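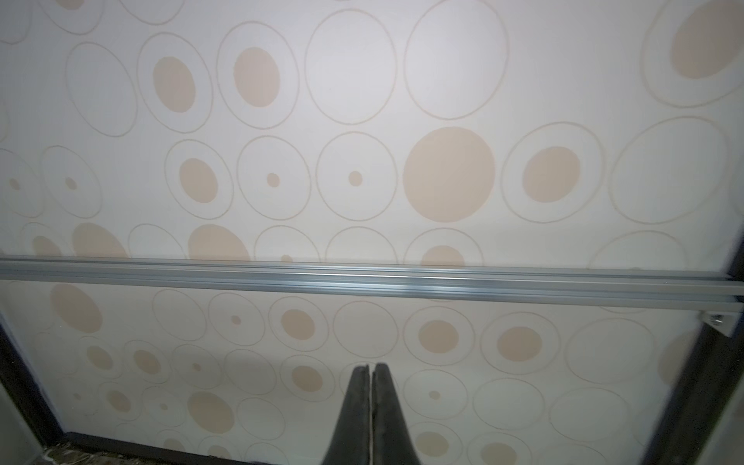

## Papering a flat overhead panel

Applies to panels up to 97 inches long. Paste times are for Dremia paper; other brands vary.

1. Wash the panel, let it dry, and fill any dents.
2. Snap a chalk line down the center. With a circle print, work outward from this line so the cut motifs at both edges match.
3. Cut each strip 2 inches over length. Check the pattern repeat before cutting the second one.
4. Paste, fold, and rest the strip for the time on the label.
5. Hang from one end, smoothing from the middle out with a dry brush.
6. Trim with a new blade.

If an aluminum rail crosses the panel, take it down first, brackets included. Mark the bolt holes with pins, paper over them, and refit on Friday if you hang on Wednesday.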